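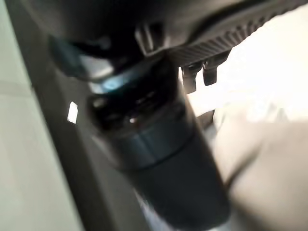
A dark bottle or canister with a smooth charcoal finish.

THE SHELF BY THE DOOR

Most homes in Trarville have one dark bottle that never makes it back to the cupboard. Ours lives by the back door, between the dog lead and the spare keys, and it has been there since September.

Dark containers hide tea stains but show every bit of limescale once they dry. Wash the cap on its own, run a soft brush round the rim and leave both parts upside down overnight. Seals should come out every 4 weeks.

Storage is the harder part. Haruna sells a slim rack with 7 slots that fits inside a cupboard door. Tall bottles go at the hinge end, where the door swings least. Anything without a matching lid can go in the recycling.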